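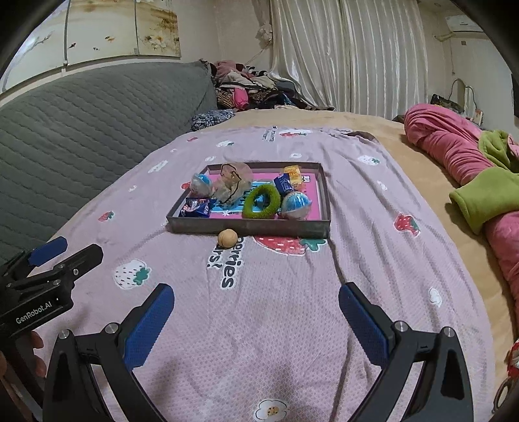
Cisau Ribbed Finger Pads: Review After 640 Grasps

Product: Cisau replacement finger pads, blue, ribbed face
Price paid: $18 per set
Fitted to: two hand-held grippers
Used for: grasp demonstrations for a home-built sorting arm

Background

The arm is an Orkthorpe kit on a Varex controller, assembled at home over the winter. It is meant to pick small household objects out of a tray and put them somewhere else. The demonstrations are recorded by hand with a pair of grippers, and the arm carries the same pads so that contact behaves the same way on both. The previous pads were Lorente flat silicone. They gripped well when new, but they glazed and began to let go of anything with a hard curved surface.

Installation

Each pad is 3 mm thick at the base. The backing has a shallow lip that locates on the finger, and the pad pushes on from the tip. No adhesive is supplied. One pad in my second set had molding flash along the lip and would not seat until I trimmed it with a knife. Check for this before fitting. A pad that sits proud on one side will twist the object as the fingers close, and the fault is easy to mistake for a bent linkage.

Changing the pads shifted the closed position slightly, so the opening had to be zeroed again on both units. The instruction sheet does not mention this.

Test conditions

All work was done over a bed with a shallow rectangular tray in the middle. The bedding gives a little under the tray, and I left it that way. A rigid bench makes the approach height too consistent, and the arm then learns a height instead of a grasp. The objects were toys, capsule balls, wrapped candy, snack packets and a walnut, some in the tray and some on the sheet next to it.

Results

Hard round objects. Good. The ribs give a walnut shell something to bear on, and it can be held near its middle with light pressure. Smooth capsule balls are less secure and need to be taken at the full width, or they squeeze out toward the palm.

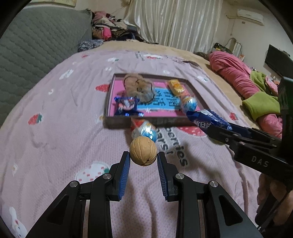

Walnut between the pads, with a snack package in the second gripper.

Wrapped candy. Acceptable. Foil slides along the ribs if the grasp is off center. Taking the candy across the body works better than going for a twisted end.

Snack packets. Good when approached edge-on. Flat on the tray, they are difficult to get under, and a thinner pad tip would help.

Plush. No trouble lifting, some trouble letting go. Long fur catches between the ribs and the object hangs on one finger for a moment after opening. I now clean the pads with a stiff brush every 50 grasps.

Wear

After 640 grasps the ribs nearest the tips have rounded visibly on the right-hand unit, which does most of the pinching. The left-hand pads look close to new. Pads are sold only as a full set, so the less worn ones will be moved across before I buy more.

Verdict

Recommended for mixed small objects, with reservations about plush and about molding quality. Lorente flats remain the better choice for film and thin card. I would like to see a version with a tapered tip and a zeroing note in the instructions.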